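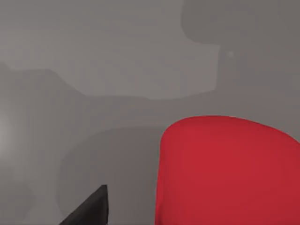 Simulated gripper view, one finger and something big and red. Everything else blurs to gray.

So I finally have numbers on the blur thing I've been going on about since June! Quick recap if you're new: I train policies in a simulated kitchen, and I wanted to know how much detail the close-up camera needs before a policy stops making dumb choices near contact. My hunch was very little. Nadine Semaan, who has the desk across from mine at Lemmont, thought I was nuts and said so (with snacks riding on it).

The setup is pretty plain. Same policy, same training data, 2 versions of the close-up view - one sharp all the way back, one with the background smeared out. Each version got 500 tries at a bowl task in Boleo, our simulator, with the kitchen layout shuffled between tries.

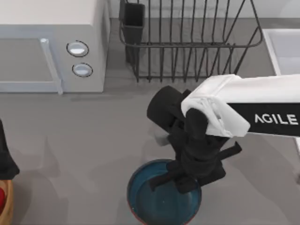

What I care about most is the last bit of the reach, when the fingers have to get past the rim without knocking anything. Most of my failures live there. The wide view gives the policy the layout, so it knows there's a microwave on one side of the dish rack and a sink on the other, but with the black fingers right over the blue bowl like that, they sit just inside the very rim they need to line up with. The close-up view has to do the work from there, and it mostly needs a clean edge between near stuff and far stuff.

The sharp version got 329. The blurred one beat it by 8, which I would not call a win (rerun it with new seeds and it could easily flip), but it sure didn't lose! I was expecting a small drop and would have been happy with that.

I still owe the Derstead layouts a run, with their narrower counters, and Nadine wants me to try blurring the wide view too. I think that one will fall apart. The config files are in the Lakatos folder if you're on our server, and please don't touch the one marked "old" - I'm still using it.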